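Violeta Quezada
12 Jan 2026

A few people asked what it's been like at work now that part of the packing is done by machine. I said I'd write it up when I had a free evening. It's long, so I've split it into posts. Replies are open but I'm slow.

I work at Lappalainen. We sort, check and repack spare parts for small appliances. Handles, hinges, seals, knobs, the bits you order when something snaps off. There are 42 of us across two shifts. I've been on the early one for most of my time there.

Until May last year everything was picked by hand. You got a list, walked the shelves, filled a tray, took the tray to the bench, checked it, bagged it, labelled it. On a normal day one person did all of those jobs for their own orders.

Now there are two arms on the main floor, from a firm called Gundero. They do the picking and the bagging for anything that's rigid and not too small. People do the checking, the soft parts, the odd sizes, and whatever the arms hand back.

The handing back is the bit outsiders don't picture. If the arm isn't sure of its grip it puts the part in a grey tray and carries on. Somebody then has to empty the grey tray. On my shift that was nearly always the same two people until we complained, and now it's on the rota.

How the arms learn a new part: a person shows them. You take a hand-held gripper, the same sort of jaws the arm has, and you pick the part up and put it down the way you'd want it done. Over and over, from different sides. We do this in the side room with the whiteboard.
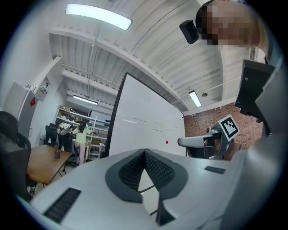
Side room, early shift. Hand-held grippers out, shelves at the far end.

A batch is 50 goes at one part. Then you swap with the other person, because your wrist knows about it by then. The grippers aren't heavy but you hold them away from your body, and that adds up over a morning.

There's a black and white square tag on the gripper, a bit like a chunky barcode. You learn to keep your sleeve and your other hand out of its way. I rolled my sleeves down without thinking in the first week and lost most of a batch.

Manon Lavoie was the first of us to get properly good at it. She did 11 years on the bench and she picks things up the same way every time, which I'd never noticed until somebody needed her to. Her batches hardly ever get sent back.

Mine do, a bit. I change hands in the middle of things. Lieven Van Beek, who came from Gundero to set us up, watched me do a row of hinges and asked me to pretend I only had one arm. It helped.

Pay. This is what most of the messages were about. When it started, demonstration work was paid at the bench rate. Hortensia Bravo, our rep, argued that it was training work, and that anybody training a new starter gets the training supplement. It took the whole summer. We get the supplement now, for hours in the side room only.

What we didn't get was back pay for the months before. That's still open. I'm not going to say more about it while it's being talked over.

Jobs. No one was made redundant. Four people left and weren't replaced, and I think it's fair to count that. Two of them would have gone anyway. The late shift feels it more than we do, as they've got fewer people to cover breaks.

Agency work in the run-up to Christmas was well down on the year before. Those are jobs as well, they just don't show up when management says that nobody lost one.

Numbers, as far as I'm allowed to give them. The arms get through 370 trays on a good day. They're slower than a quick person and faster than a tired one. They don't do the last part of the afternoon any worse than the first, and I certainly do.

What they're bad at: anything in a clear bag, anything bendy, anything that looks the same from both ends and isn't. There's a door seal we call the eel. It's been demonstrated by five different people and it still comes back in the grey tray.

What's better for me: walking. I used to be up and down the aisles all shift with my knee strapped. Now I'm mostly at the bench or in the side room and the strap is in a drawer.

What's worse: the bench is lonelier. When everybody walked the shelves you met people. You'd get a minute's chat by the hinges. Now you check what arrives, and it arrives steadily, and you can go till break without speaking to anyone.

We asked for the benches to be turned so we face each other. That was done in the autumn and cost nothing. If your place is getting something similar, ask for that on day one.

Also ask who owns the recordings. The grippers record what your hands are doing, and people can wander in behind you. Ours are kept for teaching the arms and can't be used for discipline or for timing us. It's written down and signed, and Hortensia has a copy. At first it was only a verbal promise.

The software side is called Stusik. It keeps the list of parts, which batches are finished and which need doing again. It used to put your name next to a rejected batch on the big screen by the door. It now shows a batch number. That was Aldana Daza's request and she had to make it three times.

Aldana has since moved over to looking after the arms full time. She was a packer like me, she did the course at Bedia on day release, and she's on a better grade. There was one place. Six of us put in for it, me included.

I'd put in for it again. They're meant to be opening a second place when the late shift gets its own arm, but I've not seen a date.

Someone asked if it feels odd, teaching a machine your job. Some days a little. Most days it feels like picking up the same hinge 50 times. I think more about my wrist than about the future.

Someone else asked if the younger ones like it more. Not that I can see. The two youngest on my shift can't stand the side room and swap out of it whenever they can. They'd sooner do the grey tray.

Next week we start on knobs with a spring inside. If there's anything worth telling I'll add it below this one.

Off to bed, I'm on at six.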